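Van Damme Revises Pallet Labeling Rules for Inbound Freight

Changes apply to all suppliers from September; handwritten labels no longer accepted 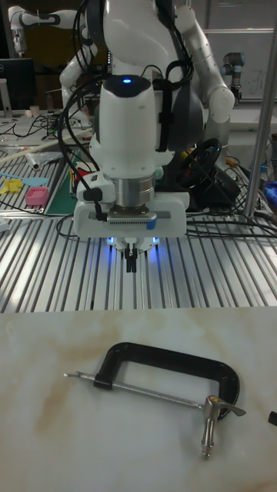

Regional distributor Van Damme has published a revised labeling standard for palletized goods arriving at its two receiving docks. The standard, released to suppliers on 13th July, replaces a set of separate instructions that had been issued by each dock and that did not always agree with one another. It takes effect in September.

Under the new rules, every pallet must carry two identical labels, one on a long side and one on the adjacent short side. The lower edge of each label must sit between 16 and 32 inches above the floor. Labels may be applied over stretch wrap but not under it. The previous instructions for the north dock allowed a single label under the wrap, a practice that the company says accounted for most of its scanning failures.

"A label under three layers of film will scan on a good day," said Ida Fuchs, who manages receiving at Van Damme. "We were pulling pallets out of the lane, cutting the film, scanning, and wrapping them again. The supplier paid for the first wrap and we paid for the second."

The standard also sets a minimum bar height and a quiet zone on both sides of the code. Thermal transfer printing is required for goods that will be held in cold storage. Direct thermal labels, which darken with heat and fade under strong light, remain acceptable for ambient goods that are shipped out again within 5 days of receipt.

Handwritten labels will be refused in all cases. Handwritten corrections to a printed label will be treated the same way. Where a quantity changes after printing, the supplier must print a new label and remove the old one completely. Covering the old label with a new one is not permitted, as the older code can still be read if the top label lifts at a corner.

Mixed pallets receive their own section. A pallet holding more than one item number must be marked as mixed on both labels, with the full contents sent in the advance shipping notice. The contents are not to be listed on the pallet itself. Van Damme previously asked for a printed packing list in a clear pouch, and the pouch is now optional. Layers of different items must be separated by a slip sheet, and items with the shortest shelf life must be placed on top.

Audrey-Anne Melnyk, a packaging engineer who worked on the text, said the mixed pallet rules took longer to settle than the rest of the document. Several smaller suppliers ship only mixed loads and had asked to keep the paper list. The final version lets them do so for an unlimited period, provided that the electronic notice is also sent before the truck leaves.

Suppliers that ship fewer than 1,000 pallets a year may request preprinted label stock from Van Damme at cost. The stock is supplied in rolls of 2,000 labels and fits most desktop printers with a four-inch print width. Larger suppliers are expected to source their own material. The standard does not name a manufacturer, but it does give a required adhesive class for frozen goods and a service temperature range for each storage zone.

The company has 124 active suppliers. Each will be asked to send a sample pallet label for checking before the changeover. Samples can be mailed flat or attached to a regular delivery, with the word SAMPLE printed in the reference field. Scanned copies and photographs of labels will not be accepted for verification, as print contrast cannot be measured from them. Results will be returned by email with a grade for contrast, edge definition and decodability. A label that falls below the required grade may be resubmitted without charge.

Drukico, a label converter that supplies a number of the affected firms, said it expects a short rise in orders for the larger four-by-six format. "Most of the smaller shippers are on a three-inch label today," said Bayu Krishnan of Drukico. "The printer can usually handle the wider roll. The template in the software has to be redrawn, and that is where people lose an afternoon." He advised suppliers to clean the print head and check ribbon tension before printing samples — faint vertical lines from a dirty head are a common cause of low grades.

Charges for noncompliant pallets will be introduced in stages. During the first four weeks, pallets with missing or unreadable labels will be received as usual and the supplier will be notified. After that period, a relabeling fee will apply per pallet. A delivery in which more than a quarter of the pallets fail may be turned away in full. The fee schedule appears in an appendix and will be reviewed once a year.

Carriers are affected only in part. Trivus, which handles much of the inbound volume, will continue to scan pallets at pickup using its own code, and that label may stay in place as long as it does not touch or overlap the Van Damme label. A gap of at least two inches is required between the two. Drivers will not be asked to check label position.

Karim Masri, who runs shipping for a dry goods packer that delivers to both docks, said the single standard would simplify his work. His staff currently keep two label templates and select one according to the delivery address. "We have sent the wrong one more than once," he said. "The height rule means moving our applicator up by a few inches, but that is one bracket and four bolts."

Returnable plastic pallets are outside the scope of the document. They are covered by a separate agreement and carry a permanent asset tag, which must not be covered by the shipping label. Half pallets are included and follow the same rules as full pallets, except that the minimum label height is reduced to 12 inches.

The full text, the fee appendix and label templates in two file formats are available through the supplier portal. Questions on sample grading should be sent to the receiving office, and requests for label stock to the purchasing department.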